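Nuno Cordeiro wrote:
> The December table gives 50 rim grasps for the pink dish. Were those
> scored from the wrist camera only, or did you also use the overhead
> view? I get a lower number when I rerun Oretti on your logs.

Nuno,

Wrist camera only. We dropped the overhead view after the first set, as the fingers hid the rim from it too often. A grasp is scored at the point where one finger is over the dish and the other is outside the rim. 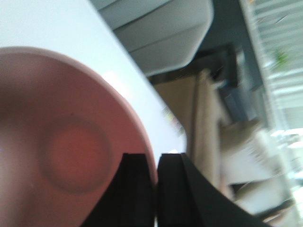
Stostton, Feb 14, 2026

The blur in the background is the part that matters for your rerun. Oretti picks up edges from the blinds and the far side of the table unless you mask everything past the tabletop. With the mask on, rim detection was 91 percent. Without it we lost nearly 9 points, which may be the gap you see.

Roswitha Rathjen has the mask script and will put it in the Petersen folder. Please use a margin of 5 pixels. The default is too wide for a pale rim on a white table.

Lucienne Vasseur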